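Teaching by Hand and by Remote: Gallery

Posted Wednesday, May 16, 2018

Kindberg has been working on ways to show a robot a task without writing the motions out line by line. A person either takes hold of the arm and moves it, or drives it from a second station with a pair of hand controllers. The arm records where it went, when the fingers opened and closed, and what its cameras saw. A set of those recordings is then used to train the arm to do the job alone.

The notes on this page cover the equipment teardown work, which started in March. Captions are by Prapai Rattanakul, who runs the remote station and did most of the driving. Click a picture to enlarge it.

Background

The job comes from Tilleck, a company that takes in retired office and server equipment and sorts the parts for resale. Their technicians open each case, pull the memory, lift out the processors and set the boards aside. The cases come from many makers and the layouts change from one model to the next, so a fixed program is not much use to them.

We record two kinds of demonstration. For hand guiding, the arm is put in a soft mode and the operator stands next to it. For remote control, the operator sits in the next room and works from the camera views on a pair of monitors. Hand guiding is easier to learn. Remote control gives cleaner pictures, with no arms or sleeves in the way.

So far we have kept 168 demonstrations out of 200 recorded. The ones we dropped were mostly cases where the operator stopped halfway to think, or where the arm ran into its joint limit and had to be reset.

A new operator needs more than 30 practice runs on the remote station before we keep any of the data. Depth is the hard part. People tend to stop too high over the board and then feel their way down.

The controllers are made by Lastero. The software that lines up the camera views with the arm positions was written in house and is called Khan. It stamps every recording with the operator, the station and the type of case.

Pictures

1. Remote control, wrist view. An opened Dell chassis on its side, with an empty processor socket and the memory slots above and below it. The gray plastic piece to the left has a memory module lying in it. This is the view the operator steers by when the fingers are close to the work.
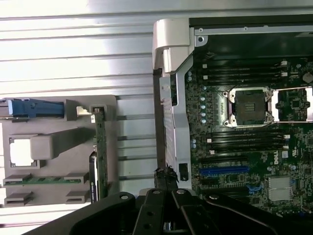 2. Notes on the wrist view

The tips of the fingers have to stay visible at all times. If the operator loses sight of them, the recording is thrown out. We also ask operators to come in slowly over the sockets -- the contact pins bend easily and a bent pin ends the session for that board.

Bright metal under the work can wash out part of the picture. We now set the exposure by hand at the start of each session and leave it alone until the end.

3. What comes next

The next round adds a second arm so that one can steady the case while the other works. Both will be driven from the same station, one controller per hand. Pictures from that round will be added to this page.

Back to all galleries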